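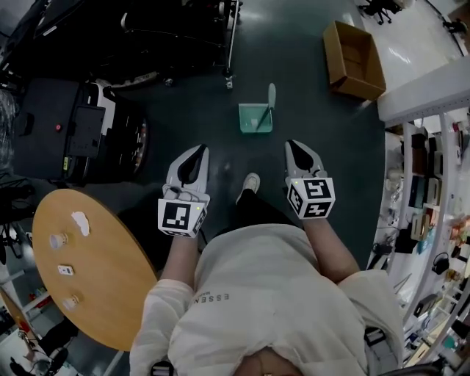
Questions I get about my tidying days

Where do I start?
With the floor! I get everything up off it first, then I do the small tables, and the shelves come last. Shelves eat a whole afternoon if you let them.

Do you keep the boxes things came in?
For 2 weeks, in case something has to go back. After that I flatten them - all except one, which I use for odds and ends.

What do you do with brushes?
Stand them in a plastic cup, bristles down or up, I really don't mind. I had a fancy holder from Korine once and it tipped over constantly.

My shelves are full of bottles. Help?
Pull out one tier at a time (mine took 3 evenings) and put the half-used ones in front so they get finished.

Can I send you a question?
Please do! Use the form on the Ultov page. I read them all, though I'm slow in July.

Last updated 17/07/2021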